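The second life of the kitchen table

By Ivana Zapata
20 May 2018

In Semlow, people do not throw away a table easily. When I moved to the town, my neighbour Gavura came to look at my furniture before she asked my name. She put her hand on the table top, pushed it a little from side to side, and told me that one leg was short. She was right. I had lived with this table for years and always blamed the floor.

I tell this because I have spent the spring visiting people who repair tables, and all of them begin with the same small push. At Wendus, a workshop behind the old dairy, the owner Ibrahim does it even when he is only passing by. He has been in the trade for 25 years. Last year 68 tables came through his door, most of them from kitchens, and most with a problem which the family had learned to live with.

The commonest problem is the top. A table may have very good legs and a surface full of knife marks, rings from cups and burns from a pan. Ibrahim prefers to sand a top and oil it, but many customers now ask for white. It makes a dark room feel larger, they say, and the children can see their drawings better on it. He warns them that white shows every crumb. They order it anyway.

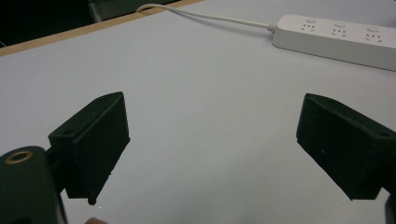
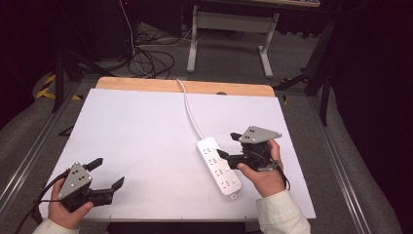
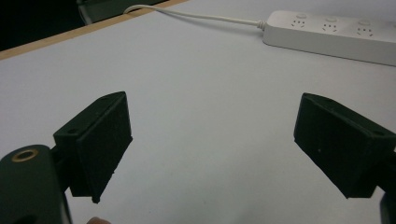 Pale table tops, with the power strip on the board in the middle picture.

The price is a delicate question. A full repair at Wendus can cost up to 700 euros, and for this money one can buy a new table and also the chairs. Ibrahim does not argue with customers about it. He turns the old table upside down and shows them how the legs meet the frame. Some people go home to think and come back in August, when they have had their holidays and the kitchen annoys them again.

I asked him which table he remembers best. It was a long one from a farm, with a drawer at each end. The two brothers who owned it had not spoken for many years, and each of them had kept his own drawer locked. After their death a niece brought it to be cut in half, so that it would fit in two flats. Ibrahim refused the work for a week. Then he did it, and made four new legs from the wood of an old door.

My own table cost much less to put right. Gavura's son glued a piece of beech under the short leg and would take only a jar of plums for it. I still push the table with my hand each morning before I put down the coffee.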